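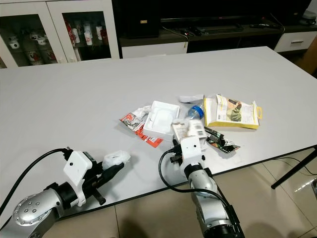
Brelleo has suspended two-arm operation of its Villalobos table-clearing system at the Stallport test apartment after a fault in April caused one gripper to stay closed when commanded to release. No one was hurt. The fault arose during litter sorting, a task in which the arms clear mixed packaging such as snack wrappers, a plastic water bottle and a molded tray, with one gripper able to hold a crumpled plastic bag while the other works in the pile.

An internal review found that the release command was lost when a cable at the gripper housing flexed beyond its intended range. The arm then continued to its next position with the fingers still closed. The operator pressed the emergency stop, and both arms halted within 12 centimeters of the table edge.

"The stop worked as designed, but the gripper should have reported the lost command, and it did not," said Heather Rennie, head of product safety at Brelleo. "Two-arm work will resume when that has been corrected and tested."

The company has notified all 7 sites using the 2025 gripper model. Operators are asked to run one arm at a time and to inspect gripper cables before each shift. A revised cable guide and a software update will be tested over 100 hours — first at Stallport, then at the Wuvley workshop.

Site managers should direct questions to Vitalii Shevchuk, Brelleo Customer Support.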